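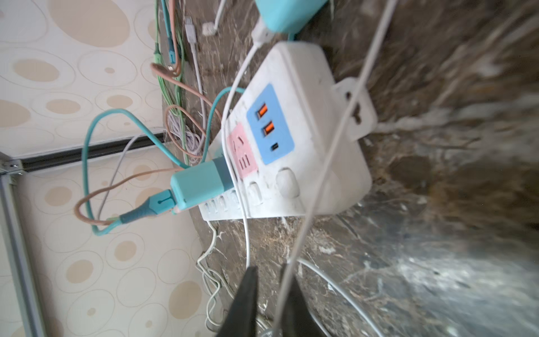
Figure 4. Wrist camera view of a power strip and the cords beside it, with both gripper fingertips at the lower edge.

4.2 Upkeep of the two-arm cell

Claims about low-maintenance cells usually rest on short trials, and we doubt that ours would have looked any different over a single afternoon. The Lernon cell has two arms bolted to one black rail, a wrist camera on each arm, and a marble-patterned table walled in with printed paper. The task is plugging and unplugging chargers. Over 1,566 attempts we logged every stop that needed a person.

Most of these stops had little to do with the control policy. Loose cords were the main trouble. A thin cable lying over the strip can hide the edge the policy relies on, and the Badance calibration routine gives no warning when this happens. It reports a good fit either way. We therefore stopped treating its score as evidence of anything and checked fingertip position by hand every 135 attempts.

The conduits on the arms also deserve more attention than the setup guide gives them. Each one arches high over the wrist and runs back along the white link to the base. The guide asks for "enough slack," a phrase we could not turn into a number. We settled on a fixed clamp point and a 15-minute check of both arms at the start of each shift. 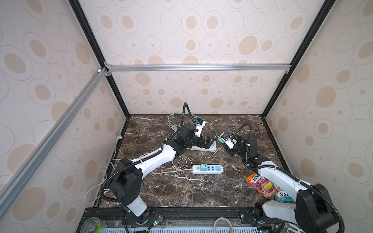
4.3 Fingertip wear and replacement

Seok fingertips are sold as good for a full test series. We replaced ours after 8 shifts, and we are not convinced that even this was soon enough. Contact with the underside of a strip's housing is easy to miss in the logs, as the force reading barely moves. The wrist view is a better guide, though only if someone looks at it.
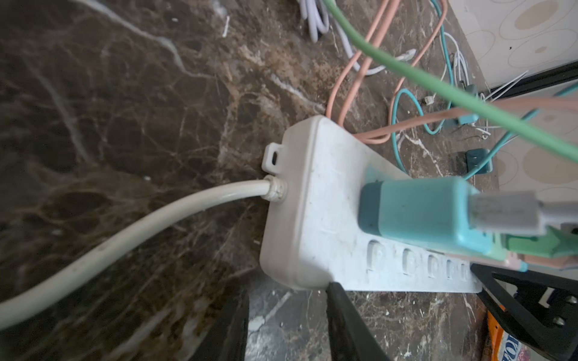

Figure 5. Right fingertip touching the underside of the strip housing, below the row of rocker switches.

Whether a new pair restores the earlier success rate remains open. Our two replacements coincided with a change of cord layout, and we cannot separate the effects.

Related items
Stikex mounts: a second look at clamp drift
Cable slack in paired arms: a short survey
Lernon cell parts list, July revision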